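Sinia Refurbished Tower – Barebones, No Processor or Memory
Sold by Clelex
$329 with hard drive, $160 without drive or graphics card

We've been selling secondhand workstations at Clelex for a good while now, and the ones our customers write to us about most fondly are the plain gray towers, the kind that spent their working life under a desk and still have plenty left to give. The Sinia is our name for these machines once they've been through our bench. You choose the processor and the memory yourself, and we've left both out so that you aren't paying for parts you were going to swap anyway (if you're like us, you already have a drawer of them).

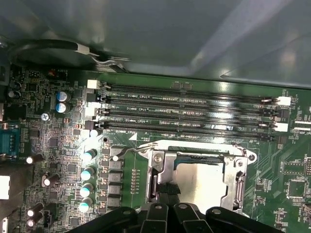
Four memory slots and the open processor bracket. The labels are printed right on the board.

Please check the printed labels before you order memory, and fill the slots in the order given in the Meko fitting guide, which comes folded inside the case. It's only a few pages and it's friendlier than it looks!

What's included
Case with side panel
Motherboard
Power supply
Graphics card and hard drive (full version only)
Meko fitting guide
Small bag of spare screws
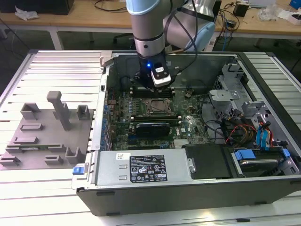

Laying the tower on its side is by far the nicest way to work on it, and we'd suggest a good wide table and a cup of coffee kept well out of elbow range. Take your time over the processor, and have a look at how the cables run before you move anything. The hard drive sits down in the lower corner, held by blue plastic clips, with the blue SATA cables leading to it, so it's easy to find again when you come to fit something bigger. If you're adding a second drive, our Greenberg cable kit is $79 and has everything you'll want for the job.

Orders placed before noon on Friday go out the same day, well wrapped and double boxed. We've sent out over 200 of these towers so far, and we're happy to talk you through a first build if you get stuck – just reply to your order email and one of us will write back.
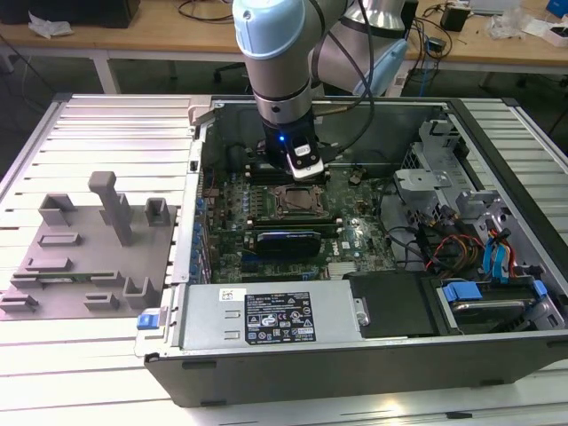 Returns are simple too. Keep the box for the first month, and if the tower isn't right for you, send it back with the guide and the screws and we'll refund the purchase price. Processors and memory you've added yourself should come out first, please, and do put them somewhere safe. Cosmetic marks on the case are normal for a machine of this age and aren't covered, but anything electrical is.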